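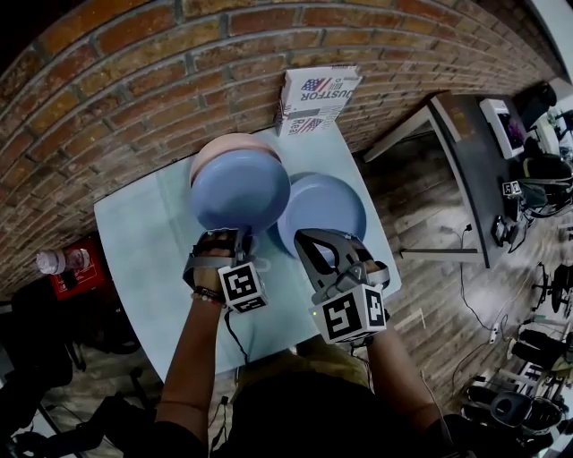 dryhollow commented: Read the survey questions themselves before you read anyone's summary of the results, mine included. The full PDF is buried under "documents" on the town site, and it's a lot less impressive than the press release.

Does an online survey give our town council a mandate to cancel the election?

Posted by porchlight_voter in Local Government

I live in Brevholm. Our council wants to stop electing the mayor and have a hired town manager instead. Fine, other towns do it, I'm open to hearing the case. What bothers me is how they're going about it. In February they ran an online survey through a site called Skelo, and now every time someone objects at a meeting they're told "the community has already spoken."

What the community said, as far as I can tell, is that 726 responses came in and 331 of them picked Option 2, the hired manager. The rest were split between keeping things as they are, a part-time mayor, and "need more information." The press release calls Option 2 "the clear choice of residents." My math says that's under half. They also want to put the change through by ordinance, with no ballot question, and they say the survey covers the public input requirement.

Can they do that? And is there any point in going to the hearing if it's already decided?

Replies

oldtownshipclerk

I did this kind of work for a long time in a different state, so take the legal part with some salt. Whether a council can change the form of government by ordinance depends on your state law and on your charter, if you have one. In many places an elected office can't be done away with without a vote of the people. In some it can, at least for certain sizes of town, and then residents may have a window to petition the thing onto the ballot. That window can be short. I have seen one as short as 35 days, and I've seen people spend the whole of it arguing on Facebook.

Get the exact wording of the notice for the hearing. If it says "first reading," the clock may not have started yet. If it says "adoption," you're late but possibly still all right. Ask the clerk in writing which section of state law the council is relying on. A clerk who knows will tell you in one line. If you get three paragraphs about community engagement, nobody has looked it up.

As for the survey, I wouldn't give it much weight either way. You're right that 331 out of 726 is less than half. It was the most popular single choice, and they're entitled to say that much. They aren't entitled to "clear choice of residents," and I'd want to know a few things before I accepted even the smaller claim. Could one person answer more than once? Did it ask for an address? Was it open to people who own a business in town and live elsewhere? 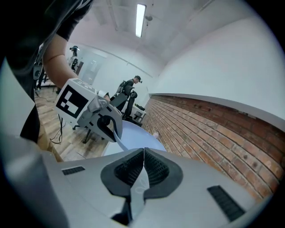

I'd also ask who wrote the options. When the hired manager gets a friendly paragraph about saving money and the elected mayor gets a single line saying "no change," you can guess which way the undecided will lean. I don't say it was done on purpose. A lot of these are put together by someone at a consulting shop who has been told which outcome the client likes.

Go to the hearing. It may well be decided, but what you say goes into the record, and a judge can read the record later.

gravelpit77

It's all decided already, they just do the hearing so they can say they did it. Same thing here with the Sinus bypass. We had a "listening session" at 2 in the afternoon when everybody's at work and then they said turnout was low so people must be happy with it. Save your gas.

fourthward_reader

I'd disagree with the last reply, though I understand the mood. Our council dropped a similar plan after a full room and one very dull letter from a lawyer. I suspect the letter did most of it.

One thing to add: find out who paid for the survey. Ours came bundled with a contract for a firm called Leckie, which also offered to help recruit the new manager for a fee. Nothing illegal there that I could find, but it was never mentioned at a meeting. A records request for the invoice and the raw response file should cost you little. Ask for the file in spreadsheet form and ask for time stamps. If a big batch of answers came in within one hour late at night, you'll want to know that, whichever option they picked.

And be fair about it. If the numbers had gone your way, would you accept an online poll as grounds for changing the charter? I wouldn't. Make that argument at the hearing and leave the motives out of it.

porchlight_voter

Thanks. The notice says "first reading." I've emailed the clerk for the section number and for the invoice. No reply yet except the automatic one, which invites me to take a short survey.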